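検索 キーワードを入力 検索する

タイル工場の一般公開に行ってきた ウキサリ本社工場

文:エイヴァ・コクラン(Éabha Coughlan)

台所の壁を張り替えることになり、春からタイルを探していた。店の見本帳は何冊も見たが、5センチ角に切った見本を蛍光灯の下で眺めても、壁一面になったときの感じはつかめない。そこで、白い施釉タイルを長く作っているウキサリ(Ukisari)の一般公開に申し込んだ。年に2回、6月と10月に開かれる催しで、6月の回は申し込んだときには締め切られていた。

以下は当日のメモをもとにまとめた。工場の中は持ち込み品の制限があり、手帳と鉛筆だけで回ったので、聞き違いがあるかもしれない。 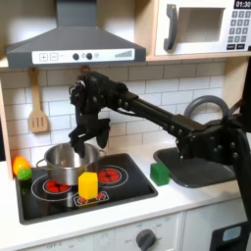
ヴェルトゲート(Veltgate)、10月20日(月)

駅から工場の正門までは400メートル。川沿いの一本道で、途中に古いタイルを張った公衆水飲み場がある。水は出なかった。角のタイルが一枚だけ新しく、そこだけ白が青みがかって見える。後で聞くと、補修に使われたのは現行品だそうだ。古いほうの白は、今は作っていないという。

受付は正門横の守衛所で、名前を言うと見学者用の靴カバーと番号札を渡された。午前の回の定員は50人。班に分かれて順に入る方式で、私の班は最後だった。待つ間に会社の沿革を書いた紙を読んだ。もとは屋根瓦を焼いていて、壁用のタイルに切り替えたのは二代目のときだとある。

案内役は製造部のビョン・キュリ(Kyu-ri Byun)さん。声が通るので、機械の横でもよく聞こえた。

原料置き場

最初は原料置き場である。粘土、長石、陶石などが仕切りごとに山になっていて、屋根はあるが壁の一面は開いている。雨の多い時期は土の水分が変わるため、配合の前に毎回測るという。床は思ったより清潔だった。靴カバーはここを出るときに一度交換する。

原料は水と一緒に大きな回転式の粉砕機に入れて細かくし、泥の状態にしてから、熱風の中に噴霧して乾かす。できあがるのはさらさらした粒で、指でつまむと簡単につぶれる。見学者は皿に取り分けたものに触ることができた。私は砂糖のようなものを想像していたが、もっと軽い。

プレスと素焼き

この粒を金型に入れ、上から強く押して板にする。湿式といって、粘土を練って押し出す作り方もあるが、ウキサリの内装用タイルはすべて乾式のプレスだそうだ。乾式は寸法がそろいやすく、目地を細くできる。湿式のものは一枚ずつ表情が違うかわりに、目地を広めに取る必要がある。店で「目地は何ミリにしますか」と聞かれて答えられなかったが、先に製法を聞けばよかったのだと分かった。

押したばかりの板は、乾いているように見えてもろい。欠けて外された板がコンベヤーの脇の箱に溜まっていて、これは砕いて原料に戻す。焼く前なら何度でも戻せる。焼いた後の不良品は別の用途に回し、一部は粉にして少量だけ配合に混ぜる。混ぜる割合は教えてもらえなかった。

素焼きの窯は細長く、台に載ったタイルがローラーの上をゆっくり進んでいく。窯の中は見えない。入口と出口だけを見て、間の長さを歩く。外壁のそばは十分に暑く、班の何人かは上着を脱いだ。

釉薬室

いちばん時間を取ってもらえたのが釉薬室だった。ガラス越しの見学で、釉薬が薄い幕のように落ちているところをタイルがくぐっていく。幕に泡が混じると表面に小さな穴が残るので、係の人がときどき流れを止めて網を洗っていた。

白だけで何種類もある。つやの有無のほか、下地が透けるもの、完全に隠すもの、わずかに黄みを入れたもの。私が店で気に入っていたのは3126番という白で、これは下地が少し透ける種類だった。縁のところで釉薬が薄くなり、素地の色がかすかに出る。見本帳では縁が切り落としてあるため、それが分からなかった。1枚の丸ごとの見本を頼めば縁まで確かめられるとのことで、これは家を改装する人には知っておいてほしい。

つや消しの白についても質問が出た。見た目は落ち着くが、表面に細かな凹凸があるので、油のはねる場所では拭く回数が増える。ビョンさんの自宅では、こんろの前につやのあるものを、残りの壁につや消しを張っているそうだ。同じ番号系列の白なら、つやが違っても並べて違和感は少ないという。私はこの組み合わせを候補に加えた。

ハルコフ棟

本焼きの窯は別棟にある。社内ではハルコフ(Harkov)棟と呼ばれていて、名前の由来は案内の紙にもなく、聞きそびれた。素焼きより短い時間で焼くが、釉薬の色はここで決まる。同じ釉薬でも窯の中の位置で少しずつ色が変わるため、出てきたタイルは検査台で明るさごとに3つの区分に分けられる。箱の側面に小さく印字されているのがその区分で、買い足しのときに番号だけ合わせても、区分が違えば並べたときに差が出る。

検査は機械で寸法とそりを測った後、人の目でも見る。検査台の照明は斜めから当たるようになっていて、正面から見ると気づかないへこみが影になって現れた。実際に二枚並べて見せてもらったが、私には最初どちらが不良か分からなかった。斜めに立つ位置を変えて、ようやく一方の角に浅いくぼみが見えた。

この照明の話は、家で張るときにも関係がある。窓が壁の真横にある台所では、日が低い時間にタイルの段差が目立つ。施工の腕だけでなく、下地の平らさにも左右される。うちの台所はまさに真横に窓があり、下地の調整の費用を見積もりから外していたので、戻すことにした。

展示室と喫茶室

見学の後は展示室で自由時間になる。壁一面に張った実物が並んでいて、張り方の違いが比べられる。縦横をそろえて積む芋目地、半分ずつずらす馬目地、縦長に使ったもの。目地の色も白、薄い灰色、濃い灰色とある。白いタイルに白い目地はすっきりして見えるが、水まわりでは後から目地だけが色づきやすい。薄い灰色のほうが長く同じ見た目を保つという説明だった。

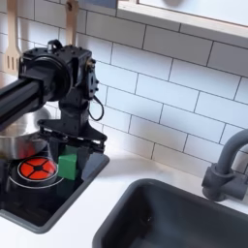 こんろの前のタイルは、どこまでの高さに張ればよいのですか。

こんろの天板からレンジフードの下端まで張っておけば、油の飛ぶ範囲はおおむね覆えるそうです。左右はこんろの幅ちょうどで止めず、タイル1枚分ずつ広げておくと掃除が楽になると教わりました。火気に関する決まりは地域と機器によって違うので、最後は施工店に確かめてください。

展示室の奥には、端数の箱を売る棚があった。生産をやめた色や、箱の角がつぶれたものが中心で、量はまちまち。台所一面には足りないが、棚の背や植木鉢の台に使う人が買っていくらしい。私は濃い緑のものを一箱買った。使い道は決めていない。重かったので、駅までの道を行きの倍くらい遠く感じた。

昼は敷地内の喫茶室「ドゥ」(Do)で食べた。見学者は番号札を見せるとコーヒーが付く。スープとパンの昼食は普通においしい。テーブルの天板が自社のタイル張りで、皿を置くと音が響く。カウンターの立ち上がりには古い型のタイルが残っていて、水飲み場で見た、今は作っていないほうの白と同じものに見えた。係の人に尋ねたが、張られた時期は分からないとのことだった。

これから行く人へ

見学路は段差が多く、素焼きの窯の横は幅が狭い。大きな荷物は守衛所で預かってもらえる。かかとの高い靴は入場を断られる。子どもは小学生以上で、大人の付き添いが必要。釉薬室は長く立つので、座りたい人は展示室で先に待つこともできる。

台所の寸法を書いた紙を持っていくと、展示室で必要な枚数を計算してくれる。私は壁の幅しか控えておらず、コンセントの位置を聞かれて答えられなかった。割り付けではコンセントとタイルの切れ目の関係が意外に大事で、穴がちょうど角にかかると四枚を切ることになる。写真を撮っておくだけでもよいそうだ。

結局その場では注文せず、3126番のつやありと、同じ系列のつや消しを1枚ずつ、丸ごとの見本で送ってもらうことにした。届いたら窓の横に立てかけて、朝と夕方に見比べるつもりでいる。

コメント(4件)

モルタル好き
区分の話、買い足しで失敗したことがあります。箱を捨ててしまって印字が分からず、端の一列だけ色が違う壁になりました。箱の側面は切り取って保管するのがおすすめです。

北向きの台所
つやありとつや消しの組み合わせ、うちもやりました。境目の位置は、吊り戸棚の端に合わせるとあまり目立ちません。厚みが同じかどうかだけ先に確認を。

mado_22
6月の回に参加しました。そのときは釉薬室が点検中で、中の流れは止まっていました。動いているところを見られたのはうらやましいです。端数の棚に緑はまだありましたか?

エイヴァ・コクラン
mado_22さん、緑は私が買った後も何箱か残っていました。同じ棚に茶色もありました。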